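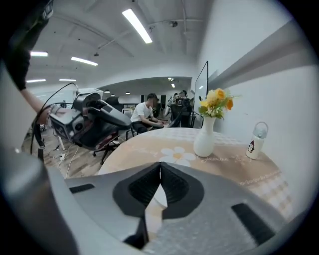 Month three of the hand-held gripper comparison, and I'm happy to say we finally have numbers worth sending you! You asked last time for less about paperwork and more about what we do all day, so I'll start there. Most of January went on plain household handling: vases, bottles, flowers, cloths. The round table by the wall, the one with the big daisy on the tablecloth, did a lot of the work, and the white vase with the yellow and orange artificial flowers has become my favorite test object by a mile. A slender neck over a rounded base is a mean combination for any pair of fingers, and the flowers on top make the whole thing want to lean.

Quick reminder of what the money is for. We're comparing two sets of fingers on the same hand-held body, the Virk set and the Stulley set, and at the end of the grant we recommend one of them for the arms at Fliltbridge. People do the tasks by hand with the grippers, the cameras on them record it, and the recordings go to Nillgate for training. So the fingers have to be good for the person holding the tool AND good for the arm that copies them later. Those two things pull against each other more than I expected when I wrote the proposal.

Where we are: 784 recordings kept, out of a target I set (a bit cheerfully) at a nice even thousand. We threw away 200 more, and I want to be open about that. Most of the discards came from the first two weeks, when the two hands were drifting apart in the tracking and we didn't catch it until we tried to line them up afterward. We now do a short check at the start of each session, touching the fingertips of both grippers together and holding still, and the losses have dropped right off.

Virk first. The fingers are softer and they wrap nicely around anything round. On the neck of the vase they were lovely, and new people got the hang of them in an afternoon. The trouble is thin stuff. Picking up the edge of a cloth with them is like doing it in mittens, and on a bottle with a loop handle you end up grabbing the whole lid when all you wanted was the loop.

Stulley is the other way around. Great on edges, great on loops, a bit nervous on smooth ceramic. We had 33 slips on the vase with Stulley against 8 with Virk, same people, same number of tries. Before you cross Stulley off, though, most of those slips came when the person squeezed too early, before the fingers were square to the neck. I think that's partly a training thing and I'd like one more round before I say so in the final report.

The camera turned into its own little project (sorry!). We went with the very wide lens, and I still think it was the right call, because you get the fingers, the object and a good chunk of the room in one view, and the tracking loves having ceiling lights and beams to hang on to. The price is that things close to the lens bend. A straight wall doesn't look straight, and near the rim of the view I don't trust any distance at all. Nillgate says they can correct for it in software. I've sent them a batch with a checkerboard so they can prove it, and I'll forward what they come back with.

Cables are still my main gripe. The people doing the tasks mention the cable before they mention anything else, and I don't blame them. It pulls on the wrist on long reaches, and two of them on two hands means somebody is always stopping to untangle. I priced a battery version and it's heavier than I'd like, so for now I'm trying a lighter cable with a clip at the shoulder.

Spending is on track except for replacement finger pads, where we're over. Textured pads wear faster than the supplier led me to believe. I've moved a little from the travel line to cover it, which I think the grant terms allow, but please shout if I've read that wrong.

Next up: the extra Stulley round, then the first batch played back on the Fliltbridge arm with both finger sets. I'd like to borrow a second table for that too, something bare, so we can tell whether a busy tablecloth makes any difference to the results. I've got a hunch it does and no proof whatsoever. If you'd like to come and try the grippers yourselves, Thursday mornings are best.

Posted in: Grant Updates / Handling & Grippers
By the project lead, January

3 comments

padwear: Same experience with textured pads over here. We started rotating them left to right every week and got a good bit more life out of a set.

benchside_k: Did you try Stulley with the squeeze force turned down? Ours came set way too high.

projectlead: @benchside_k not yet, but it's going on the list for the extra round. Thanks!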